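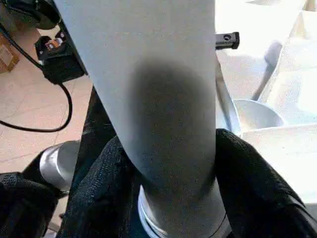
Tubo gris claro con collar metálico.

Preguntas frecuentes – Escuela de esgrima histórica Stidia

¿Esto es un arte marcial de verdad o una recreación?
Depende de a quién le pregunte. Trabajamos con tratados alemanes e italianos y con asaltos a presión. Quien le diga que su linaje llega intacto desde el siglo XV le está vendiendo algo. Los tratados están incompletos y se contradicen; nuestra lectura es una entre varias.

¿Qué armas se estudian?
Espada larga el primer año. Daga y messer después, si el instructor lo ve claro. El montante lo piden todos y lo aguantan pocos.

¿En cuánto tiempo sabré defenderme?
Si busca defensa personal, desconfíe de nosotros y de casi todo el mundo. Nadie va por la calle con una espada larga.

¿Dan cinturones o grados?
No. Tanveer Jadoon, que lleva el grupo de iniciación, pasa a los alumnos al asalto libre cuando le parece que controlan la fuerza. A unos les llega en febrero y a otros no les llega en todo el curso.

¿Tengo que comprar el equipo?
Al principio no. Prestamos careta y espada sintética durante 2 meses. Luego hacen falta careta propia, guantes rígidos y chaqueta. No se fíe de los guantes «para todo» que se anuncian por ahí: pregunte antes de pagar.

¿Cuánto cuesta?
80 euros al mes, 4 clases semanales si quiere venir a todas. La matrícula no existe. El seguro va aparte y es obligatorio, también para quien «solo viene a probar».

¿Sirve haber hecho kendo o esgrima deportiva?
Algo, sobre todo en distancia y desplazamientos. También trae vicios – unos cuantos – que cuesta quitar.

¿Y los seminarios de Steinar Eyvindsson?
Uno al año, en la sala de Bekby. Son buenos, pero un fin de semana no arregla una guardia mal aprendida. Las plazas se avisan por correo a los socios.

¿Puedo mirar una clase antes de apuntarme?
Sí, y conviene. Venga a un asalto además del calentamiento.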